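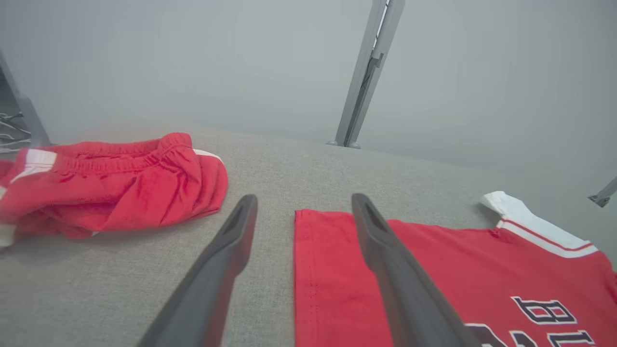
Folding a basketball kit for storage: waistband problem

I have 11 kits to put away before March and want one method for all of them. The jersey gives no trouble. The shorts do: a gathered elastic waistband, like the one on these red shorts, pulls the fabric in at the top, so the fold comes out narrow at one end and wide at the other. At present I halve them lengthways, then fold twice. The stack leans after four pairs. Storage is a Helta drawer, 37 cm wide inside.

— brudach37

You are folding the wrong item first. Do the jersey, sides to the middle, then lay the shorts on it and close it round them. One packet per kit, and the waistband is held flat by the jersey.
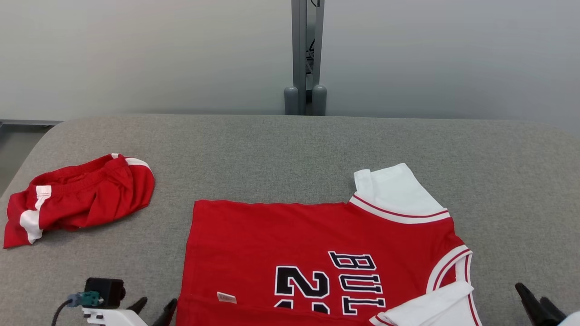 Posted by Tamayo_304 | Reply 2

Disagree with the packet. On a shirt with large printed characters, such as BULLS across the red, wrapping puts a crease through the lettering at whatever point the shorts happen to end. Print on older shirts cracks along a crease. Fold it so the lettering stays on one flat panel, and keep the shorts separate.

— akano_drawers, reply 3

I have wrapped mine for 4 years without cracking. It depends on the print. Stitched characters do not care either way.

— helta_user, reply 4

Is the striped trim meant to go inside or outside? Mine takes a permanent kink when it is left doubled over. 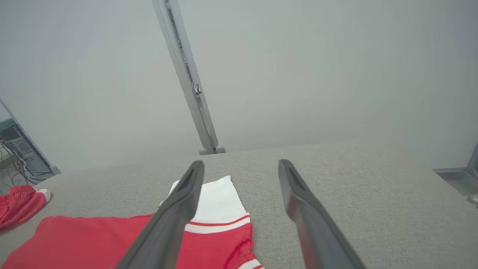 Trim on the fold, red and white stripes

— Tamayo_304, reply 5

Inside, but smoothed flat first. For the waistband, stretch it once to its full width, let it go, then fold the shorts in thirds. Alternate the waistbands left and right in the stack.

— brudach37, reply 6

Thirds with alternating waistbands fits the drawer. I am leaving the jerseys unwrapped for now. The trim still will not lie flat on two of them.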